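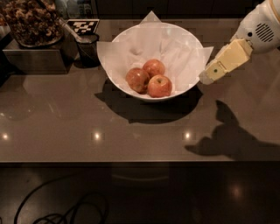 りんごを買っても、冷蔵庫の奥に入れてしまって、思い出したときには皮がしわしわになっています、という声が、春の教室のアンケートにありました。同じような内容の回答は他にもありましたので、株式会社Plomnessは、この秋の料理教室「Tastix」のテーマを「りんごを台の上に出しておく台所」に決めました。

2018-10-08
文:Kyung-hwa Choo(Plomness 広報)

Plomnessは、Durgateのキッチンスタジオにて、家庭向けの料理教室「Tastix」秋のコースを開講いたします。今回は、りんごとバターを使う簡単な焼き菓子と、作業を始める前の台の整え方を、一回の教室の中で続けて学んでいただきます。

これまでのTastixは、レシピを中心に進めてまいりました。しかし、参加者の皆様から多くいただいたご質問は、レシピよりも前のことでした。材料をどこに置けばよいか、袋はいつ開ければよいか、使わないものはどこへ動かせばよいか、というご質問です。自宅の台所はスタジオほど広くないので、同じように作業ができない、というご意見もいただきました。秋のコースでは、最初の時間を全部この準備に使います。

教室では、まず白い鉢に白い紙を敷き、その上にりんごを置きます。紙は鉢より少し大きいものを使い、角が縁の上に出ても切りません。角を持てば、紙をそのまま引き上げることができます。鉢に入れるりんごは三個です。鉢の位置は台の中央に近いところとし、手前は切る作業のために空けておきます。瓶や小さいカップなど、高さのあるものは奥と左に寄せます。バターは右側に置き、包み紙は全部はがさないで、使う分だけ開きます。
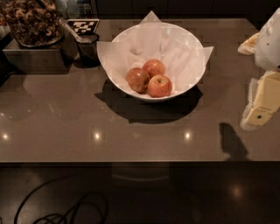
Dijkstraさんからは、バターを先に出しておくと台が狭くなるのではないか、りんごを切り終わってからでもよいのではないか、という意見が出ました。講師の間で話し合いまして、この点は参加者の皆様に選んでいただくことにいたしました。やわらかいバターを使う生地の場合は先に出し、冷たいバターを使う生地の場合は後で出します。両方の進め方を書いた紙を、当日お配りいたします。

焼き菓子は二種類をご用意しております。一つは薄く切ったりんごを並べる平たいケーキ、もう一つは角切りのりんごにグラノーラをのせて焼くものです。どちらも皮をむかないで作ります。皮が苦手な方は、当日お申し出ください。焼いたものはお持ち帰りいただけます。

【開講の概要】
名称:Tastix 秋のコース「りんごを台の上に出しておく台所」
会場:Plomness Durgateキッチンスタジオ
定員:各回10名
時間:各回2時間
材料費:お一人様300円(受講料は別にいただきます)
お持ちいただくもの:エプロン、手をふくタオル、持ち帰り用の容器

お子様とご一緒の参加も可能です。その場合は、お申し込みのときにお子様の年齢をお知らせください。小麦、乳製品を使いますので、アレルギーのある方は事前にご相談をお願いいたします。

秋のコースの後、1月からは、柑橘類を使うコースを予定しております。内容が決まりましたら、改めてご案内いたします。

本件に関するお問い合わせは、Plomness 広報担当のKyung-hwa Chooまでお願いいたします。スタジオの見学をご希望の報道関係の方も、同じ窓口で受け付けております。教室の開催中は台の周りが狭くなりますので、見学は開始前の準備の時間にお願いしております。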